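Ticket: Folding station, operator hand grippers
Site: Tristby
Opened by: Subira Masanja
Assigned to: Gerrit Xaba
Status: Open, waiting on shift change plan
Opened: 2026-07-22

Subira Masanja
Operators on the folding station are complaining of sore wrists by the end of a session. They hold one gripper in each hand and fold the cloth with those, so the arm can learn the fold from them. Two people have asked to go back to the packing line. A session is 17 folds and then a break, but the break gets skipped when we are behind.

Gerrit Xaba
Is it both hands or mainly one? Also, which way do they stand, and where does the cable go?

Subira Masanja
Mainly the right. They stand at the front edge of the table. The cable pulls when they reach for the far corner, so they bend the wrist to make up for it.

Gerrit Xaba
Tried today:
Gave both cables more slack at the strain relief. Edit Vörös ran 10 folds and said reaching is easier, but the weight is the same.
Lowered the table one notch. Edit liked it. Jelle Van Hecke is taller and did not. Put it back.
Checked the grip springs. The right one was stiffer than the left. Swapped it for a spare from Hendriks. Jelle says closing it takes less effort now.

Jelle Van Hecke
Adding something that is not about the hardware. Before this we folded by hand and talked while we did it. Now a bad fold gets thrown out and you do it over, and the reject count is on the screen where everyone can see it. People grip harder when they are worried about the count. I did it myself.

Willy Verbruggen
The count on the screen was meant for the Jondine software team. I did not know it was facing the floor. I can have it moved to the log page.

Gerrit Xaba
Please do. Also need an answer on rotation. My suggestion is 14 folds, then swap with someone on packing, and the break does not get skipped. The target of 950 good folds would move to September.

Willy Verbruggen
Primeck will accept September. What they asked about is what happens to the folding jobs after the arm takes over. I told them the people who taught it will load it, check the output and handle the odd sizes. I owe the team that in writing and they do not have it yet.

Subira Masanja
They have been asking me the same thing. Please send it before the new rotation starts, and put the pay grade in it. Edit and one other person are willing to stay on the station if they know that.

Gerrit Xaba
Left to do: screen count moved (Willy), letter to the team (Willy), new rotation posted by the lockers (Subira), second spare spring ordered (me). I will ask Edit and Jelle about their wrists again after a full week on the new rotation and keep the ticket open until then.

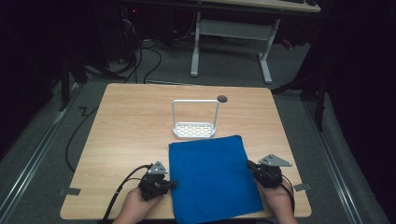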